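Speed and force limits for a wall-mounted board wiping cell, who signs off?

Posted by Jonas Pfister in Cobots and Safety

We have a six-axis arm with a parallel gripper that cleans a whiteboard in a training room. Payload is small and the tool is a normal board eraser. The integrator (Schwaiger) left us a risk assessment for the arm alone, reference 3539, with nothing about the gripper or the task. People walk past during breaks. I have been asked to write a one-page working rule before January and would like to know what has to be in it. Current settings are 300 mm/s at the tool and 3 taught waypoints per pass.
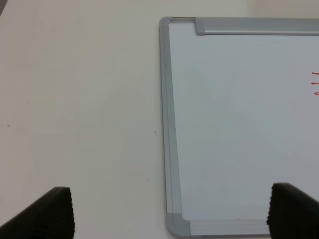
Does the risk assessment for the arm cover the gripper as well?

It covers only what was assessed. A gripper, its fingers and whatever it holds are part of the application, and the application needs its own assessment. The arm maker's paperwork is an input to that.

Marlies Hämmerli

To add to the above: the relevant documents are ISO 10218-1 for the robot and ISO 10218-2 for the application and cell. Read part 2 first. Contact limits for people were in ISO/TS 15066, and the 2025 edition of part 2 takes that material in, so check which edition your site works to.

For the one-page rule I would write down:

Who may start the program, and from where.
Maximum tool speed with people present, and the setting that enforces it.
Condition of the fingers and the held object before each start.
What happens on loss of grip or loss of air or power.
Who may change waypoints, and how the change is recorded.

The pinch point to look at is between the fingers and the frame of the board. The eraser is soft, the frame isn't, and a hand resting on the rail is foreseeable.
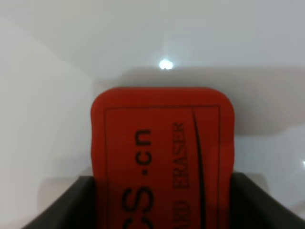 Grip force should be set to the lowest value that holds the tool through a full pass, then locked behind a password. Test it with a worn eraser and with a new one, as they compress differently. Record both values with the date and the program version. If you change the fingers, repeat the test and reopen the assessment.

Sign-off is by whoever integrates the application. If your own staff added the gripper, that is probably you and not Schwaiger. Get this confirmed in writing.

Reto Moser

300 is fine, we run 838 on ours at Drekden and never had a problem. Just put a sign up.

Marlies Hämmerli

A sign doesn't limit contact force. 838 mm/s might be acceptable behind a fence. With people in reach it has to be shown by measurement.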